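Udik Opens Orders for Two-Armed Towel Folding Kit

May 28, 2023

Udik, a small maker of add-on kits for light industrial robots, has opened orders for a two-armed towel folding package aimed at guesthouses, gyms and laundries that don't have the floor space for a full finishing line.

The kit is called Nestham. It includes a pair of arms, two grippers, a base with the control unit inside and a software license for 48 months. The company is offering it as a monthly rental or as a purchase, with setup and 3 days of staff training included either way. Deliveries are due to begin in November.

Mohandas Shetty, who runs product planning at Udik, said most of the early inquiries came from places that already wash their own towels and fold them by hand.

"They own the washer and the dryer," Shetty said. "What they have left is somebody standing at a table for half a shift. We wanted something that works at that same table."

Nestham does not need a conveyor or a marked-out bin. Towels are put down on a flat surface within reach of both arms, and the software looks for an edge or an end it can take hold of. The makers say it works with plain and textured cotton towels in solid colors. Bath sheets and fitted items are not covered in this release.

Long, narrow towels have been the harder part of the work, according to Venkatesh Poojary, the engineer in charge of grasping. One gripper takes an end, and the second has to find the other end without pushing the cloth out of line. Poojary said his team spent most of the spring on that step alone. 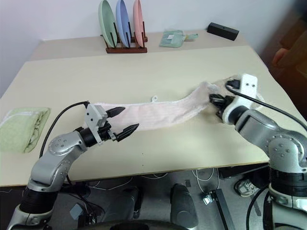
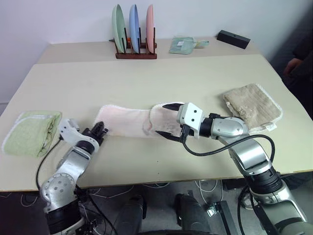
The current software makes up to 3 attempts at an end before it stops and sends an alert to a phone or tablet. Poojary said that limit can be changed by the customer, but he does not recommend going higher, as a towel that has been missed several times is usually bunched up and quicker to fix by hand.

Udik lists an average time of 48 seconds for a hand towel and says larger towels take longer. That is well behind a practiced worker. Shetty did not dispute the point and said the kit is meant to run through the quiet hours, when the folding would otherwise wait until morning.

Gerlach, a laundry service that handles linen for small hotels, has had a pre-release kit on loan and gave Udik a written report at the end of its trial. Hoi-yan Chou, the company's operations manager, said she was satisfied with the hand towels and less so with anything that came out of the dryer twisted.

"If the towel goes down flat, you get a good fold," Chou said. "If it goes down in a rope, you're going to get an alert. We changed how we unload and that helped, but it was a change we had to make."

Chou also asked for clearer messages on the tablet. The version her staff used showed a number code for each stop, and workers kept a printed sheet next to the table to look them up. Udik said the codes have been replaced with short sentences in the version now on sale.

Gerlach has not yet decided whether to order. Chou said the price of the service plan would settle it.

The plan comes in two levels. The basic one covers software updates and phone help. The higher one adds replacement gripper fingers and a visit within 32 hours of a reported fault, though only for sites close to a Udik service office. Customers farther out will be sent parts by courier and walked through the work on a call.

Aravind Pillai, who heads service at the company, said the fingers are the part most likely to wear, and that changing a set takes 20 minutes with ordinary hand tools. Cables on the arms should be looked over once a month — a short checklist comes with the kit.

Udik is competing with Drastis, which sells a single-arm folding station with its own enclosed cabinet. The Drastis unit is faster on small square cloths but accepts a narrower range of sizes, and it has to be loaded through a slot one piece at a time.

The first production run is limited to 32 kits. Raghavendra Iyengar, Udik's sales lead, said a second run depends on how the first group of customers gets on through the winter. Orders can be placed through the company's sales office, and a deposit is required to hold a place on the delivery list.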